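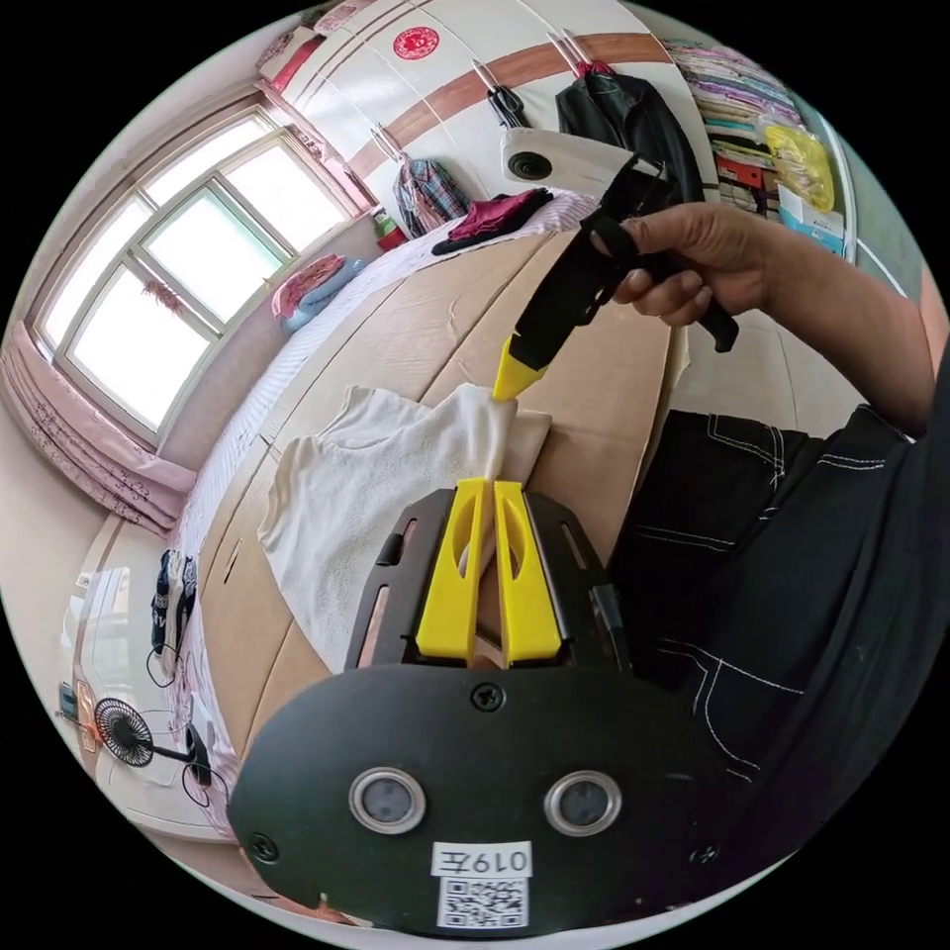

Prise du coin de la serviette avec la seconde pince à main, sur carton.

Budget pinces à main pour 6 postes, vos avis ?

flolley_34
Posté à 21 h 10
Bonsoir à tous ! On se lance dans le pliage de linge (serviettes pour l'instant, chemises après) et je prépare la commande d'octobre. Il me faut deux pinces par poste, 6 postes, et j'ai jusqu'à 2 000 euros par poste. J'hésite entre Totel et Ayele. Les doigts jaunes me plaisent énormément, sur du tissu éponge c'est un régal à utiliser !

cellcombe
Posté à 21 h 32
Beau projet ! Pour moi c'est Ayele, sans hésiter. Pense aux doigts de rechange, j'en prends toujours 48 d'un coup, et compte 200 euros par poste pour les câbles et le stockage.

mirabelle_bot
Posté à 21 h 47
Pas d'accord avec cellcombe. 48 doigts d'avance, c'est de l'argent qui dort dans un tiroir. Je mettrais ça dans de vraies tables. Le carton posé sur un lit, ça bouge dès qu'on tire un peu fort.

flolley_34
Posté à 22 h 05
Le carton ne me gêne pas trop, mais je note pour les tables. Et la sangle, vous la prenez en quelle taille ?

cellcombe
Posté à 22 h 11
Réglable, toujours. Et garde les étiquettes gauche/droite (左 c'est gauche) avec le QR code, pour l'inventaire c'est génial !

mirabelle_bot
Posté à 22 h 20
Là-dessus on est d'accord :) Commande quand même un seul poste complet d'abord, chez Totel ils acceptent.

flolley_34
Posté à 22 h 26
Vendu, un poste Totel pour commencer. Je reviens avec le devis !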